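Clesex Stacking Bowls and Udo Bench Top: Frequently Asked Questions

Care, sorting, stacking and storage of the mixed-color bowl range, and care of the wooden top it is normally used on. Questions on orders and returns are handled on a separate page.

GENERAL

What does the mixed range consist of?
The range consists of round, open bowls without lids or handles, sold singly. Each bowl is one color inside. Sizes differ between colors, and the translucent bowls are a separate series from the opaque ones.

Are the bowls sold as a nested set?
No. A stack made up from single bowls will nest if the bowls are chosen by rim diameter, as described under Stacking. Duggan, the earlier range, was sold as a fixed set and its size chart does not apply to these bowls.

Can old Duggan bowls be mixed with the current range?
Yes, as long as they sit at the bottom of the stack. The Duggan wall is steeper, and a current bowl placed under a Duggan bowl will carry the load on its rim.

How is the rim diameter measured?
Measure across the outside of the rim at the widest point, with the bowl standing upright on a flat surface. Measure twice, with the second reading at a right angle to the first. If the two readings differ by more than 2 mm, the bowl is out of round and should be placed at the top of the stack.

SORTING AND LAYING OUT

Why lay the bowls out before stacking?
Diameters are hard to compare by eye once two bowls are nested. Laying them out singly also exposes chips and rim damage that would otherwise stay hidden inside the stack.

Where on the table should the bowls go?
Along the sides and in the corners, with the middle left clear for the stack. Small gaps between neighboring bowls are sufficient. Bowls should not overhang the wood.

Does color indicate size?
No. Color was never tied to diameter, and two bowls of similar color may belong to different series. The cool colors are the ones most often confused under weak light. Sort by measurement first and by color afterwards.

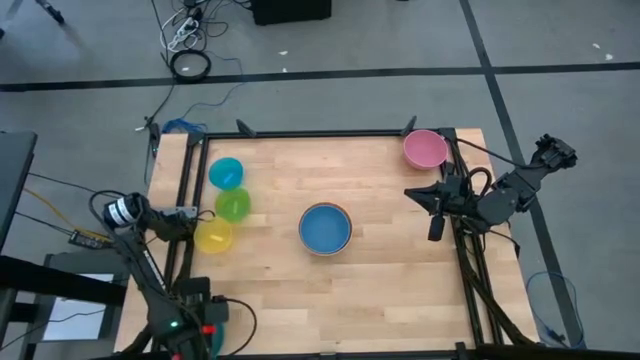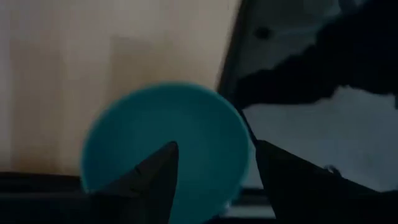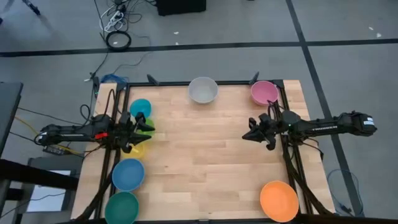
Bowls of the mixed range during sorting. First picture: five bowls, three of them translucent. Second: a turquoise bowl. Third: eight bowls along the edges of the top.

Can bowls be laid out upside down?
They can, but the rim then collects any grit present on the wood. Upright is preferred. Upside-down placement is used only for drying, on a cloth.

STACKING

What is the correct order?
Largest rim diameter at the bottom, smallest at the top. Where two bowls have the same diameter, the heavier one goes underneath.

How high can a stack be?
The limit is 10 bowls or a total height of 133 mm, whichever is reached first. Above that height the stack becomes sensitive to side loads, in particular when it is carried.

How should a bowl be picked up?
By the wall, just below the rim, from two opposite sides. Lift straight up until the base is clear of the bowl beneath. Pulling one side of the rim tilts the bowl and wedges it against its neighbor.

Two bowls are stuck together. How are they separated?
Hold the lower bowl flat against the table and rotate the upper one a quarter turn in each direction. If it does not release, stand the lower bowl in warm water for a few minutes and fill the upper one with cold water. Do not insert a knife or any other blade between the walls. This removes the surface from both bowls and leaves an edge that catches during washing.

Do the metallic rims need protection in a stack?
A sheet of plain paper between bowls is enough. Felt pads hold moisture and are not recommended.

CLEANING

Are the bowls dishwasher safe?
The translucent series is, on the upper rack. Bowls with a metallic rim should be washed by hand with a soft cloth and ordinary dish soap.

What causes a white mark in the bottom of a translucent bowl?
There are two common causes. A reflection from an overhead lamp moves when the bowl is tilted. Limescale stays in place, and can be removed with diluted white vinegar left for half an hour and then rinsed off. A mark that remains after this is likely to be wear.

THE BENCH TOP

What is the recommended oil?
Kusix clear bench oil or any food-safe mineral oil. Apply a thin coat along the grain, leave it overnight and wipe off the excess. Two coats a year are sufficient for a dry room.

Why does the wood need room to move?
Solid wood changes width with humidity. On a top 76 cm wide, a seasonal change of roughly a millimeter or two is normal. Fixings to the edge frame should be slotted - rigid screws across the grain will lead to a split.

Bowls have left rings on the wood. Can these be removed?
Pale rings are usually moisture in the finish. Leave the top uncovered for a day, then rub lightly with oil. Dark rings have reached the wood itself and need sanding with fine paper, always along the grain, followed by a fresh coat over the whole top. Oiling only the sanded patch gives a visible difference in tone.

Can the top be wiped with bleach?
No. Use a damp cloth, then a dry one.

Who maintains this page?
Care instructions are by Nimal Pathirana. The bench top section was revised in July by Finbarr Kinsella, who replaced the earlier advice on linseed oil. Printed copies that still mention linseed oil should be discarded.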